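How to Write Handling Rules for a Simulated Vial Cell (and Get People to Follow Them)

By Cadi Maddocks
Updated June 9, 2024

Every simulation project starts with the same sentence: "It's only a sim, we don't need rules." Ours lasted until February, when Haruto Kikuchi went looking for a clean baseline among 1,279 saved runs and found that people had been using the word "success" the way restaurants use the word "fresh." One person meant the cap was off. Another meant the gripper had been near the cap and the mood was good.

So we wrote rules. You can do the same in an afternoon, or a week if you invite everyone.

Before you start

You need a working simulation of the task, a text file, and one person with permission to say no. At Clerkau that person is Hideaki Hayashi. You don't need the finished robot policy. Write the rules first if you can, while everybody is still polite.

Step 1. Name the parts

Pick one word for each part and put it at the top of the file. Our list says "holder" for the blue thing the vials sit in, "cap" for the purple-rimmed piece with the number on it, and "fingers" for the two parts that close. Before the list existed, our logs also had lid, plug, top, stopper, and once, from someone who will remain employed, "doohickey."

Decide how positions are numbered, too. We go by what is printed on the cap. If a vial has no cap, its position in the holder still keeps its number, and you write it out: "position 4, open." Leaving the field blank is how you end up with a log that could mean an open vial, a missing vial, or lunch.

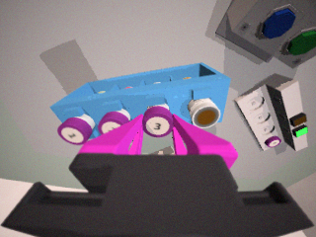

Fingers on either side of cap 3, with the uncapped vial at the right end of the holder.

Step 2. Write the approach rule

Ours reads: "Line up with the front of the target cap before moving in. Do not sweep sideways across a neighbor." It took two meetings to get it that short. An earlier draft by Sebastián Alarcón ran to a full page and included the phrase "in the spirit of caution," which a motion planner has trouble reading.

Keep to what can be checked from the saved run. "Be careful near open vials" can't be checked. "No contact with an open vial while working on another position" can, and your contact log will tell on you.

Step 3. Separate near, touching, and held

Three states, three words, no overlap:

Near: the fingers bracket the cap, with no contact reported.
Touching: at least one finger reports contact.
Held: both fingers report contact and the cap follows when the gripper moves.

Never label these from a picture alone. A still frame of a gripper around a cap looks wonderfully convincing, and so does a photo of me next to a treadmill. Read the contact data, then look at the picture to see whether the data has lost its mind.

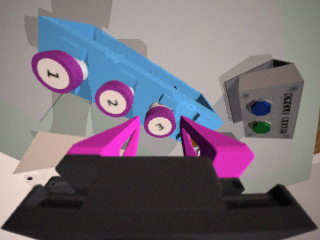
Gripper at cap 3. Take the state label from the contact log.

Step 4. Set the stop conditions

Simulated glassware costs nothing to break, and this is very bad for the character. Stop the run and mark it failed when any of these happens:

The gripper body touches the holder.
A finger touches a cap other than the target.
The target has been released 2 times without being removed.
The button box gets bumped by any part of the arm.

That last one was Ayane Sugawara's, and we all rolled our eyes at it. She then produced a folder of runs. We stopped rolling our eyes and added the rule.

Don't reset by hand in the middle of a run and carry on. If you want another try, save the bad run, start a new one, and give it a new number. Numbers are free.

Step 5. Check more than one view

Look at a finished run from at least 2 camera positions before you sign off on it. Caps on a slanted holder hide behind each other and behind the fingers, and the nearest one always looks like the important one. If a numeral is covered or too blurry to read, write "not readable." Do not write what you're pretty sure it says. I was pretty sure for most of the winter.

Step 6. Put the rules where the work is

We keep ours in the Pusix project folder, next to the launch script, and the script prints the version number when a run starts. The version goes in the log. If a rule changes, old runs keep their old version and aren't quietly relabeled, no matter how much nicer the chart would look.

Changes go through Hideaki. Send him the old wording, the new wording, and one run that shows the problem. Requests without a run attached go into a folder called Later, which I'm told is quite full.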